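Notebook, August. Restraint and door hardware, prisoner transport module.

Start 07:40. Continuing with the Kimaro rear module after the latch rework. Goal is still to get the inner cell door to hold its lock state through a supply dropout, and to have the event log show the dropout with a usable time stamp. Desthorpe wants both before they release the second vehicle for fitting.

Setup as last entry except: new harness on the door position switch, old solenoid back in (the replacement from Nindelura has the wrong spade terminals, sent back). Supply set to vehicle nominal. Controller firmware is the one with the longer debounce.

Run A. 25 cycles, open/close/lock, no faults injected. All locked on first command. Position switch and bolt switch agreed every time. Solenoid body warm to the touch by the end, not hot enough to worry about.

Run B. Same, with supply pulled at random points in the bolt stroke. 25 cycles again. Bolt stayed where it was on 23 and dropped back to the unlocked side on 2. Both failures came with the pull very early in the stroke, before the over-center spring takes over. So the spring is doing its job past the midpoint and we have nothing covering the first part. The controller reported "locked" for one of the two, which is the worse problem. An escort officer reading the cab panel would have no reason to check that door.

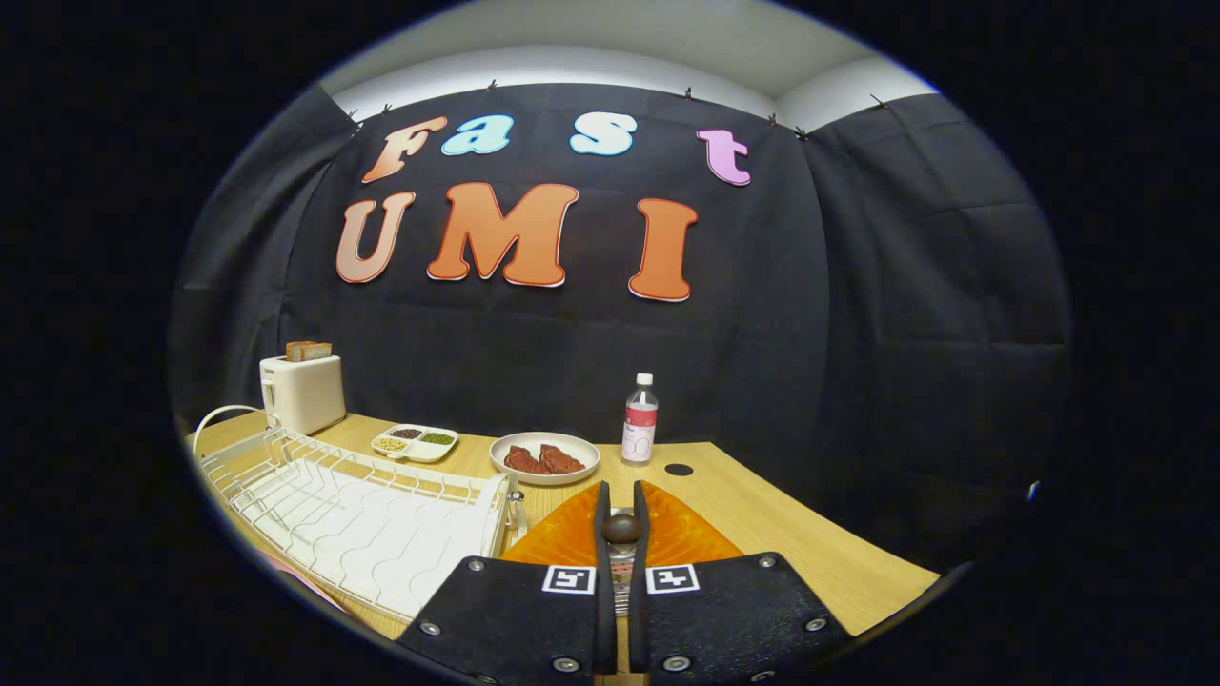

Checked the log for the false "locked". The controller latches the commanded state on brownout and reads it back on restart without polling the bolt switch. It polls on the next scheduled check, 11 seconds later. In that window the panel is wrong. Shortening the check interval only narrows it. Restart has to come up as "unknown" with the amber lamp on, then go to whatever the switch says.

Changed the restart routine to do that. Repeated the early pulls by hand, 11 tries. Amber every time, then the correct state. Have not tried it with the switch itself unplugged. Do that next.

Mechanical side: a stiffer spring moves the crossover earlier but raises the pull-in current. Measured 685 g at the bolt tip with the present spring, gauge zeroed before and after. Stanano list a heavier one in the same envelope. Ordered two. If the solenoid won't pull it at low battery we go back to a small holdup capacitor on the board, which I would like to avoid in a vehicle that sits in the sun all day.

Emergency release: pulled the outside cable with the bolt loaded sideways by the door wedge. Releases, but the handle comes up close to its stop. Cable slack needs taking up at the lower clamp. Whoever has the clamp tool, please put it back in the top drawer.

Log clock: drifts after a full power loss and corrects itself when the radio unit comes up. Entries made in between carry the wrong time and are not flagged. After an incident those are the entries people will ask for. Raised with Desthorpe — no answer yet.

To do
Restart test with bolt switch unplugged
Fit Stanano spring, repeat run B
Cable slack at lower clamp
Flag for uncorrected clock entries
Chase Nindelura for the right terminals

Stopped 16:15. Bench supply off, module left with door open and bolt retracted.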